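Two-handed picking from a crowded box: project report

Benedetta Tedesco
Workshop project, final report

1. Aim

The aim was to set up a small station in a shared workshop where a person can pick mixed household items with a pair of hand-held grippers, record each pick from the gripper's point of view, and get the recordings into a form that a small arm could later be trained on. The arm is a separate project and is not covered here, apart from a few places where its needs decided something in ours.

The station was built on one bench at the Pakow workshop, which we share with a bicycle repair group and a sewing class. Everything had to go up and come down in the same session. That limit shaped most of the design.

2. What was built

Bench frame. Pine legs and a cross rail, bolted, with wing nuts at the corners so it folds flat. The first version was screwed together and took far too long to put up. The holes in the second version were drilled with both legs clamped as a pair, and they line up properly.

Lamp rail. A length of aluminium angle along the back of the frame, carrying an LED strip behind baking paper. The strip came from Caputo, as did the wing nuts and the power supply.

Foot switch. A sewing machine pedal with a new cable, wired to a small microcontroller. One press starts a recording and the next ends it. Both hands are busy during a pick, so a button on the bench was no use.

Logging program. We called it Zedness. It waits for the pedal, names the recording, asks for a result (good, dropped, wrong item, no pick) and saves that to a spreadsheet. The result is typed in after both grippers have been put down. An early version asked for it by voice, but the sewing machines were too loud.

3. Choice of items

We wanted things that behave differently when squeezed, so the pile was a mix of stiff cases, tubes, rolls of tape, soft fabric things and a lot of film packaging. They lay on a patterned cloth. A plain grey cloth was tried first and made picking easier, but homes are not plain grey and the arm project asked for something harder.

Items were tipped in and left how they fell. At first I straightened things that had landed under others, then stopped, as it made the picks too alike. Every item stayed in for a full session, even the ones that were annoying.

4. Method

Each pick followed the same steps:

Name the item out loud.
Press the pedal.
Move in from the near side with the left gripper.
Use the right gripper only to hold back or steady a neighbour.
Close, lift clear, put down outside.
Press the pedal again and log the result.

Step four was the one people got wrong. It is natural to grab with whichever hand is nearer. My lab partner and I each did a short practice run before our picks were counted, and we still swapped hands by mistake in the early recordings. Those were kept but marked.

We worked on Sunday mornings, when the light from the roof window was steady and the bench next to ours was free. Between sessions the grippers were checked for play in the joints and the pads were wiped with a damp cloth.

5. Results

We logged 143 picks. Of these, 36 were marked as something other than good. Dropped items made up the largest share, and most of the drops were film packets. A packet closes up under the pads, feels held, then slides as soon as it is lifted, because only the outer film was pinched and the contents were still lying on the cloth.

Stiff cases were the easiest, as long as there was room for a pad on each side. Rolls of tape were easy on their side and awkward when leaning. Tubes rolled away if the first touch was off centre.

The second gripper helped most when the wanted item lay partly under something soft. With one gripper the soft item came up too, or dragged the packet sideways. It helped least near the walls, where there was not enough space for both and the housings knocked together. Two recordings were lost when a knock pulled out the pedal cable. The cable now runs down the leg and is held with clips.

Lighting mattered more than I had planned for. Clear film throws back white patches that hide the edge of the packet. Moving the lamp rail back helped a little, and the second layer of baking paper helped more.

Gripper views of the pile, with a clear packet near the fingers:
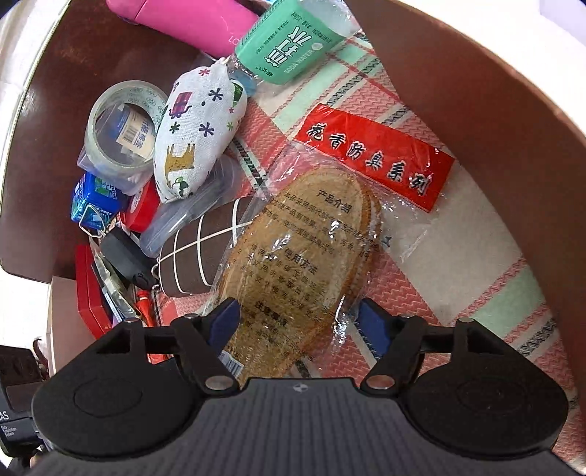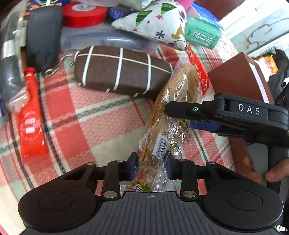
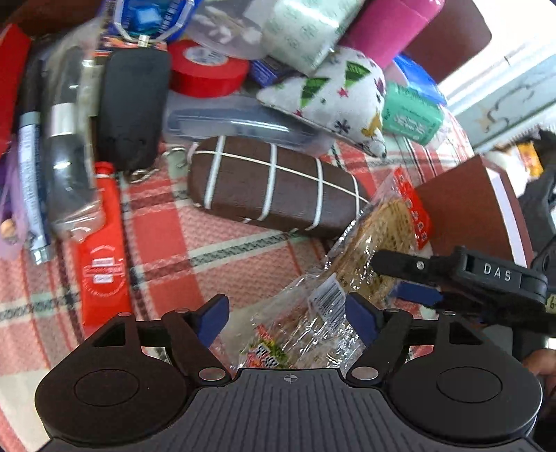
Reading time: 5 minutes

The second gripper comes in from the right in the second and third views, with the hand at the lower right. The third also gives a fair idea of how bright the folds in the film get. The dark case with the white grid pattern turns up in all three, and I ended up using it as a landmark when sorting recordings, as it is easy to find at thumbnail size.

6. Problems and changes

The wing nuts work loose when the bench is leaned on. Spring washers would fix this and cost very little. I have bought them but not fitted them.

Zedness crashes if the pedal is pressed twice very quickly. A short delay in the microcontroller code hides the problem, though I think the real fault is in how the file is opened. Anyone taking this over should look there first.

The result labels are too coarse. "Dropped" covers both a packet that slips straight away and one that is carried nearly to the end, and for training these are different. I would split it in two.

My wrists were sore after long sessions. The grippers are not heavy, but reaching down over the wall with bent wrists is tiring, and the picks got slower towards the end. A lower bench would help. The legs could be cut down without changing anything else.

7. Next steps

The recordings and the spreadsheet have gone to the arm group at Iten, who will start with the stiff cases and leave film until later. The frame stays at Pakow, folded behind the paint cupboard. The pedal and its cable are in the blue crate on top, along with the spare LED strip and the washers.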